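2021-11-22
Bench notes: adhesive and cardstock tests for the December layout kits

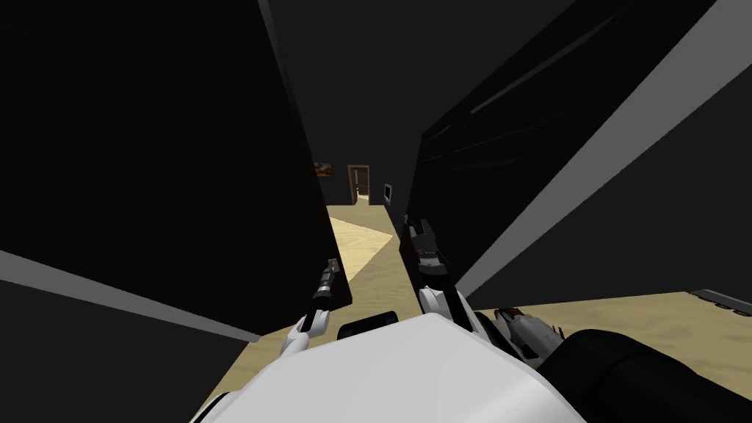
Purpose

Settle which adhesive goes in the kit and which cardstock we cut the base pages from. The last batch came back with lifted corners on the layered title strips, and two pages had visible waves under the large photo mat. I want both problems closed before the cutting files are locked.

Materials

Cardstock: Varnanero smooth black, Varnanero smooth cream, Cornier textured cream. All cut to 12 x 12 from full sheets, grain direction marked in pencil on the back.
Adhesives: Inavov tape runner (permanent), Inavov liquid glue (fine tip), Virág foam squares, the old double-sided sheet from the bottom drawer.
Photos: spare matte prints, plus a few glossy ones from the reject box.

Method

Made up 15 sample pages. Each has one matted photo, one title strip with two layers, and a small cluster of die-cut leaves in the lower right corner. Same layout on all of them. Pressed under the flat board overnight, then stood upright in page protectors for 9 days next to the heater wall. Flexed each page by hand ten or so times before checking corners. I did not try to measure force. Lift is recorded as yes or no at each corner, with a note if it could be pushed back down.

Results, tape runner

Good on smooth cream. No lift on mats. Two title strips lifted at the left end, both where I had started the tape short of the edge. On the textured cream it only grabs the high points and peels with a fingernail. Do not pair these two.

On black, any overrun shows as a shiny line. It can be rubbed off with the gum eraser, but the eraser leaves a dull patch that is worse than the line. Start the run one tape width in from the corner and finish with a dot of liquid glue.

Results, liquid glue

Holds on everything, textured included. Waves the mat if applied as a continuous border. Dots at the corners and one in the center gave flat pages on the Varnanero stock. On the Cornier the center dot showed through slightly on the first page. I used less on the next one and could not find it afterward.

Glossy prints slide for longer than I would like. Allow a full minute under the board before moving the page.

Results, foam squares

Fine for the leaves. Too tall for the title strip once the page is in a protector: the plastic catches on the top layer and pulls it when the page comes out. Half squares under the leaf tips work better than one whole square under the middle. Cut them with the non-stick scissors, the regular pair was gummed up after the third sheet.

Results, old double-sided sheet

Yellowed at the edge of the liner and the adhesive is stringy. Thrown out. Take it off the supply list.

Die cutting

Leaf die goes through the black cleanly on one pass. The textured cream needs two passes and the stems still hang by a fiber on one side. Tried a shim of copy paper under the plate, which fixed the stems but left a plate mark on the sheet. Rotating the die so the stems run with the grain helped more than the shim did. Of 11 leaves cut that way, all dropped out without the pick.

Cutting plate B is bowed. Flip it every time or it will crack before we get through the run.

Decisions

Base page: Varnanero cream. Black for mats and title strips only.
Textured cream: leaves only, cut with the grain.
Kit adhesive: tape runner plus a small bottle of liquid glue. One strip of foam squares.
Title strip goes flat, no foam.

To do

Rewrite step 4 of the instruction sheet. It currently says to run tape around the whole mat. Replace with corner dots and a center dot.
Order cream for 100 kits, with spoilage on top. Check the Cornier sheet count before adding to the order, there may be an unopened pack under the ribbon.
Redo the sample page with the title moved up half an inch. At present the strip sits over the ring holes on the left when the page goes in the smaller album.
Test the liquid glue under vellum. Not started.
Label the pencil-marked offcuts by grain and put them in the flat file, second drawer.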